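Intro to Heat Transfer for Non-Majors
Notes, week 4: conduction, contact, insulation
V. Paulauskas

Read before class. Problem set at the end, due start of next session. Bring the Starnon tables, the short version is fine.

Recap from week 3

Heat vs temperature. Still getting mixed up on the quizzes. Temperature = how hot. Heat = energy moving because of a temperature difference. A bathtub of warm water holds more thermal energy than a cup of boiling water. Lower temperature, much more of it. If you lost points on question 2 that's where they went.

Three ways heat moves: conduction, convection, radiation. This week only the first one. Convection gets two weeks of its own and you will wish it didn't.

Conduction, the basic picture

Fast-moving particles bump slow ones. Energy gets passed along, the particles stay roughly where they are. In metals the free electrons do most of the carrying, so good electrical conductors are usually good thermal conductors too. Diamond is the famous exception — great with heat, terrible with current. Will come up on the midterm, Femi Nwachukwu asked last year and now it's a tradition.

The equation:

Q/t = k A (T1 - T2) / L

Q/t is the rate of heat flow, in watts. k is thermal conductivity, a property of the material. A is area. L is thickness. T1 and T2 are the temperatures of the two faces, not of the air on each side. People forget that last bit constantly. The inside face of a window in January is a lot colder than the room.

Check units every time. k is in W/(m·K). Centimeters into meters first. Kelvin or Celsius doesn't matter for a difference, does matter later when we do radiation, so get in the habit now.

Some k values, rounded, W/(m·K):

Copper 400
Aluminum 237
Carbon steel 50
Stainless steel 15
Glass 0.8
Water 0.6
Common plastics 0.1 to 0.5
Still air 0.026

Look at the spread. Copper to air is more than ten thousand to one. Most of engineering with heat is picking where on that list you want to be. 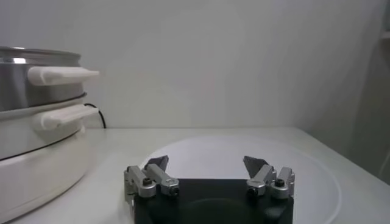
Conductivity is only half of what you need for design, the other half is the path. Heat takes every route open to it, and the easy routes get most of the traffic. So draw the routes before you touch the equation. Take a steel pot with a plastic handle sticking out the side. Steel wall first, then whatever joins wall to handle, then plastic, then your hand. The plastic has the lowest k by a long way, so most of the temperature drop happens across it. Same reasoning for a house wall: brick, gap, foam, drywall, and the foam does nearly all the work.

Thermal resistance

R = L / (k A)

Resistances in series add up, same as in a circuit. Then heat flow = temperature difference / total R. Much quicker than solving for every boundary temperature one by one. Bello Ojo's tutorial group did the circuit version on the board, ask to see thier notes if you missed it.

Careful: the R printed on insulation packaging is per unit area and in the US it uses feet, Fahrenheit and BTU. Do not plug it in directly. Conversion factor is in the back of the tables.

Parallel paths: add 1/R instead. Classic case is a stud wall. Heat goes through the wood and through the insulation side by side, and the wood leaks more per square foot. These are thermal bridges. On a frosty morning you can sometimes pick out the rafters from the pattern on a roof.

Contact resistance

Two flat surfaces pressed together don't touch everywhere. Tiny peaks touch, the valleys hold air. Air is a bad conductor so you get an extra resistance right at the joint. Fixes: polish, squeeze harder, or fill the gaps with paste. We ignore it in the problems unless told otherwise.

Why metal feels cold

Metal and wood in the same room, same temperature. Metal feels colder — it pulls heat out of your hand faster. Your skin reports it's own temperature, nothing more. Density and specific heat matter here too, see effusivity, chapter 5, optional.

Problems

1. A glass pane, area 1.5 square meters, thickness 4 mm. Inside face 12 C, outside face 9 C. Find the heat flow.

2. A copper rod and a stainless rod, same size, one end of each held at 200 C and the other at 21 C, sides insulated. So the difference is 179 degrees for both. Find the ratio of the heat flows. You don't need the dimensions. Say why.

3. A wall loses 796 W with 20 degrees across it. Find its total R. Then add a layer with twice that resistance and find the new loss.

4. The Plurkstead cold store has two wall panels in series. Panel A has twice the thickness and twice the k of panel B, same area. Which has the bigger temperature drop? Short answer, one sentence of reasoning.

Show units on every line. No units, half credit.

Office hours: Kálmán Csonka, 2 to 4 pm, room by the stairs. Yakubu Afolabi takes regrade requests, in writing only.

Next time: convection, read chapter 6 up to the boundary layer figure.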